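4. Coding a clip for blinks and other one-sided cues

Applies to Stidident 8 and the Flokby player. Older Flokby builds don't have the half-speed key, use the slider.

Before you start: finish section 3 (importing footage). The clip has to show in the left column with a length next to it. No length = not indexed yet, wait.

4.1 Set the baseline

1. Open the clip. Press B.
2. Pick a stretch where the speaker is on easy ground. Name, job, the weather, whatever. You want at least 17 blinks in it.
3. Mark start and end with the bracket keys.
4. Save as Baseline 1. Don't rename it, the report looks for that name.

Note: no easy stretch in the clip? Use another clip of the same person, same kind of setting. A podium speech is a bad baseline for a sit-down interview.

CAUTION: never borrow a baseline from a different person. Stidident will let you. The numbers will look fine and mean nothing.

4.2 Mark the cues

1. Sound OFF for the first pass. M key.
2. Play at half speed (H).
3. Tap the space bar on every full blink, both eyes.
4. Tap L or R for a one-sided movement. L and R are the speaker's left and right. Not yours. Everybody gets this wrong the first day so check your first few before going on.
5. If the lid comes down but doesn't close, hold Shift as you tap. That files it as partial.
6. Second pass, sound on. Don't add marks yet. Just type the words being said next to each one-sided mark, five or six words is plenty.
7. Third pass, fix things.

Note: footage mirrored? Look for lettering in the background, or which side the jacket buttons. Then set Flip to Yes under Clip > Source before marking. Flip doesnt move marks you already made.

Note: anything shorter than 300 milliseconds goes in as Short. Longer goes in as Held. The player sorts this for you if the clip is properly indexed, otherwise you choose by hand.

4.3 Mouth and brow

Same keys, but switch layer first (2 for mouth, 3 for brow). One layer at a time. Trying to do all three in one pass gives you bad timing on all three.

A mouth corner pulling up on one side is marked on layer 2 as L or R. Do not type "contempt" or "smirk" in the label. Label what moved. Meaning goes in the comments box, seperate, and only after all layers are done. 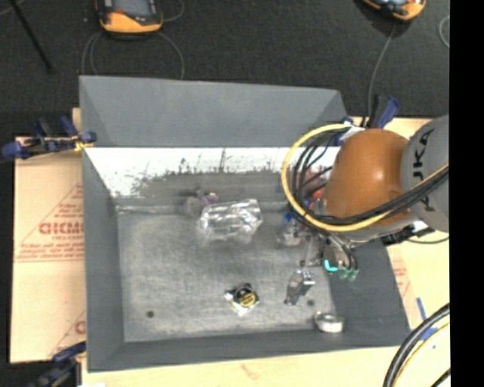
4.4 Compare and export

1. Open Compare. Baseline 1 should already be on the left.
2. Drag the question you care about to the right side.
3. Read the rate per minute, then the one-sided count. In that order.
4. Export as table. Error 742 means a mark sits outside the clip, usually after trimming. Delete it, export again.

CAUTION: a change from baseline is a change from baseline. Could be stress, a dry contact lens, studio lights, an earpiece slipping. One cue on its own is never a finding. Look for a few close together, on the same topic, more than once.

CAUTION: don't post a coded clip with the word "lying" on it. The Prukovex license doesn't allow it and a lawyer might have views too.

Set-up for two coders is in section 5. Do it if you can.

Last changed 2018-03-08

Related items
Section 3: Importing footage
Section 5: Two coders, one clip
Thân keyboard overlay, printable
Flokby player: shortcut list
What's new in November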